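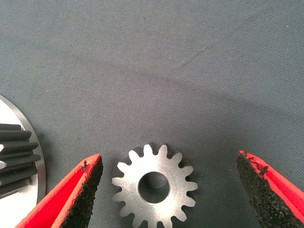 ## Éloge du tapis gris (et un petit procès des câbles)

Je vais défendre un bout de tissu. Gris, uni, sans motif, sans quadrillage, sans logo, et je le défends avec une mauvaise foi de propriétaire, parce que cela fait maintenant 4 ans que je démonte et remonte des mécaniques sur ce genre de surface et que je n'en supporte plus d'autre.

J'ai tout essayé avant. Le plateau en bois nu, d'abord, parce que c'est beau et que ça sent l'atelier de grand-père : la moindre pièce ronde y prend de la vitesse, et on la retrouve sous un meuble avec un mouton de poussière en guise de manteau. Ensuite le tapis de découpe vert, celui que tout le monde a, avec ses petites lignes jaunes qui donnent l'impression d'être organisé. Très bien pour couper du carton ! Pour chercher une rondelle, c'est un cauchemar, l'œil se prend dans les traits. J'ai eu aussi une période torchon de cuisine à carreaux, dont je ne suis pas fière (les peluches dans la graisse, je vous laisse imaginer).

Et puis le gris. Un tissage serré, des diagonales très fines, juste assez d'accroche pour qu'un engrenage droit posé à plat reste là où on l'a mis. On pose la roue, face vers le haut, et on la voit enfin : les dents, l'alésage au milieu, les marques d'usinage qui tournent faiblement sur la face. Sur un fond chargé, je ne vois pas une dent ébréchée. Sur du gris mat, je la cherche du regard et je la trouve, ou je sais que je peux remonter la pièce sans y penser pendant trois jours.

On me dit que du blanc ferait mieux ressortir le métal. J'ai travaillé tout un mois de juin sur un drap blanc, dans mon local de Messtead qui est plein sud, et j'ai surtout attrapé des migraines. L'acier brossé renvoie déjà la lumière à sa façon, un côté clair, un côté sombre, il n'a pas besoin qu'on lui en ajoute par en dessous. Le noir, lui, avale les ombres et on ne devine plus l'épaisseur. Le gris laisse tranquille, voilà, c'est un mot que j'aime bien pour une surface de travail.

Il a ses défauts, je ne vais pas faire semblant. Il plisse. On a beau le lisser du plat de la main, il garde toujours une vague quelque part, une ligne qui part en biais et qu'on finit par connaître comme une fissure au plafond. Chez Kopecký, où j'achète ma visserie au poids, on m'a conseillé de le coller sur une plaque. Je l'ai fait une fois, c'était impeccable et je l'ai regretté en une semaine, car on ne peut plus le secouer dehors ni le soulever par les coins pour faire glisser toutes les petites vis dans un bol. Ce geste-là vaut bien deux ou trois plis ! Et la moindre miette blanche s'y voit comme un phare, ce que je range, moi, du côté des qualités.

Mon vrai désaccord avec mes collègues de l'association Norndale porte sur le vide. Ils trouvent que je gâche de la place : un grand tapis, une seule pièce posée dessus, et tout le reste désert. Eux travaillent avec les outils, le café, le téléphone et 33 vis en vrac sur le même carré de tissu, et s'étonnent de passer leur soirée à quatre pattes. Je maintiens qu'il faut beaucoup de vide pour bien s'occuper d'un petit objet. Une roue dentée de rien du tout mérite autant d'espace libre qu'une assiette à table, même si on n'est que deux à dîner.

Là où je perds toute crédibilité, en revanche, c'est dès qu'on quitte le tapis. Je prêche le calme en haut et, en bas, c'est la jungle. Je crois que c'est notre maladie commune, à nous les gens d'atelier : on soigne la surface qu'on regarde et on laisse filer tout ce qui pend derrière. Les fils noirs s'emmêlent par terre, on en ajoute un, puis un autre, on pose un petit boîtier gris au milieu en se promettant de le fixer plus tard, et un jour on ne sait plus quel câble va où. Le béton clair n'arrange rien, d'ailleurs, chaque boucle s'y dessine parfaitement. J'ai déjà acheté des colliers, des gaines fendues, un rouleau de scratch. Tout est dans un tiroir, très bien rangé.

Je pourrais dire que ça n'a pas d'importance, que le sol n'est pas la table. Je ne le pense plus tellement. Un nœud par terre, on l'enjambe, on y pense sans y penser, et c'est un peu d'attention en moins pour la pièce qu'on a devant soi. Alors je me suis donné jusqu'à la fin de l'été pour étiqueter chaque fil aux deux bouts, et je n'ai toujours pas acheté les étiquettes.
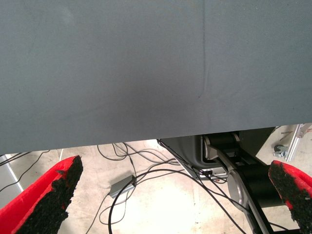

Pesau m'a répondu, après avoir lu un premier jet de ce texte, que j'avais tout pris à l'envers : selon lui, un câble au sol doit rester libre, parce qu'un faisceau bien serré est joli le premier jour et infernal le jour où il faut en retirer un seul du milieu. Il préfère des boucles lâches et une étiquette à chaque bout, et jure que les colliers en plastique devraient être interdits à la vente. Quant au tapis, il le trouve trop grand, évidemment.

Sur les colliers, je lui donne raison, j'en ai coupé un avec le fil qu'il tenait. Pour les boucles lâches, je veux bien essayer, à condition qu'elles passent contre le mur et que je puisse balayer. Mais le tapis garde sa taille, et le café reste sur l'étagère.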